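Gallery: The Two-Table Workroom, or What Zokedstead Means by "Tidy"

By Karlijn Vermeulen

I have never had much faith in photos of workrooms. They get taken in the first week, with the lids on the pens, and then someone puts them on a website and the place never looks that way again. So when Zokedstead asked me to put a gallery together for its small workroom on Berkley, I said I would do it if I could write my own text. They agreed, which I suspect they regret.

The claim that started this was made in August 2020. Magnus Kinnear announced that the whole room had been rearranged according to the Vaken method, and that everyone would find things faster from now on. Vaken is a booklet of 79 pages. I have read it. Most of it tells you to put things near the place where you use them, and the rest tells you to buy trays.

We bought trays. The bill from Timmermans came to 1,048 before the discount, and I would like it on record that I asked what was wrong with the old ones. Gijs Cuypers said they were the wrong depth. I measured an old one against a new one and I could not feel the improvement, but I am told I lack the eye for it.

The tables

The other big idea was to stop using one long bench and push two tables together. The theory is that the near one is for the thing you are working on and the far one is for everything else. It sounds sensible until you have watched a screw roll into the gap. Rajkumari Solanki ran a strip of tape along the join in July. It lasted until someone wanted to move a table, and then it was not replaced. I have asked for it back twice.

White tops were a sore point as well. Lindiwe Cele picked them and says small parts show up better on white. I will give her that one. A dropped washer is easy to find on these tables, as long as it stays on them. What also shows up is every pencil line and coffee ring, and the booklet has no chapter on that.

The rule about small jobs

There is a rule, printed and taped inside the cupboard door, that a job gets 2 things on the near table at a time and no more. The rest waits at the back. Magnus claims this has saved nearly 105 hours. He has not shown me how he got the figure, and I have asked. My own feeling is that people spend the same time as before and walk more.

Still, I went looking for evidence, and I did find the rule being followed at least once.

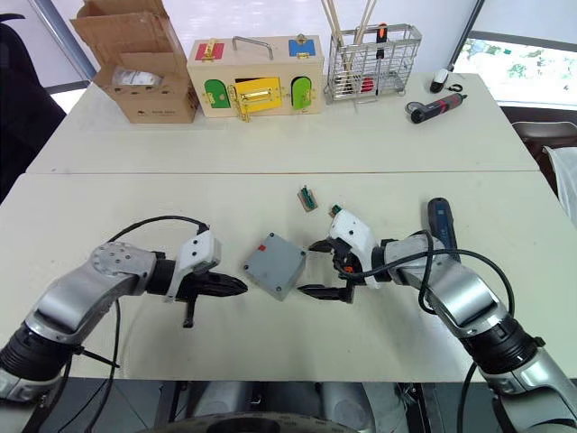 The gray box and the little circuit board, with the seam just behind them. The box sits crooked, so the square layout on page one of the booklet can be forgotten.

I have some respect for that gray box. It has a screw hole at each corner, which is where a screw hole should be, and a small red sticker at the upper left. Stickers are another Vaken idea. Red is supposed to mean "look at me first," according to Magnus, and "not finished," according to Gijs. Until those two agree I intend to treat every red sticker as decoration.

The board is a different matter. It is tan, it is small, and it has been put down close to the one place on the tables where I would never put a small thing. See my remarks about the tape.

The far table

It has several items standing on it, and I will leave it at that. The booklet allows "a limited number of things in waiting" and does not say what the limit is. I wrote to ask and got a leaflet about trays.

Would I recommend the arrangement? Two tables, yes, if you tape the join and keep it taped. The light in the room is good and there is space to work from both sides. The booklet you can borrow from me, I am not using it. Lindiwe has the spare roll of tape in her drawer, second from the top.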